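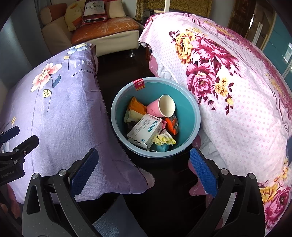 Watch the wrists, Kacper Sobczak told us before we even had our jackets off, because the fingers only do half the job. I wrote that on the first page of my notebook and it ended up being the thing I came back to all day.

So, some background. My project this semester is on how robots get taught household chores, and the open day at Raria was the field visit part of it. I took the bus out to Drimgate on Saturday with Anel from my class (she's doing hers on warehouse sorting, so we split the note-taking). Doors opened at 9 and we were in the second group.

I was expecting a big robot arm behind a fence. What we got first was people holding grippers by hand! You hold the thing by its handle, it has two fingers with ridged pads on the inside, and you do the chore yourself while it records. The station I spent most of my time at was trash. A round teal wastebasket on the floor, squeezed in next to a flowery quilt, and a bunch of ordinary junk to handle: wrappers, a paper cup, a medicine box, a drink can. I loved that it was so normal. My bedroom floor would make a pretty good test site.

The demo was run by Radosław Zieliński, who let each of us have 5 tries. My first one was awful. I went straight down, both fingers hit the rim, and I pushed the whole basket sideways. On the second I got hold of a snack bag but squeezed way too hard and it popped right out. Anel was better at it than me, which she has mentioned several times.

The stuff in the bin matters more than I thought it would. A box has flat sides, so you just line up with it. A can is okay if you come at it across the middle. Wrappers are the worst – they fold, they slide, and one of them is always stuck to another one.
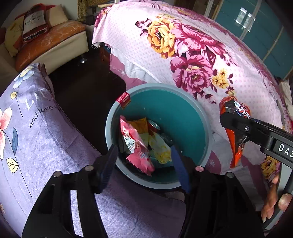 Crinkly bags were what I ended up practicing on, and I got a little better once I stopped grabbing at the middle and went for a corner or the stiff sealed edge. I also found out what Kacper meant. If you keep your wrist locked, you can't get the fingers past the rim at a useful angle. Tilt it a bit and suddenly there's room.

After lunch we saw Gidey, the arm they train on the recordings. It was slower than I'd imagined, and it paused over each object for a while before it moved. I timed one pickup at 9 seconds. It dropped one wrapper, went back for it, and the whole group cheered.

I asked Radosław how many recordings you need for one chore. He said they start with 100 and then look at where the arm gets confused, and that the messy tries are kept too. That surprised me, and it's going into my results section, because my plan had been to throw out every bad attempt.

What I'm changing in the project after the visit:

I'm dropping the foam cubes and using real packaging.
I'll have 2 people do every task, since Anel and I moved so differently.
Failed tries stay in, with a note on what went wrong.

Still to do: type up Anel's half of the notes (her handwriting, wow) and email Kacper about the wrist angles – he offered to send the sheet they give to new people, and I forgot to write down my address for him.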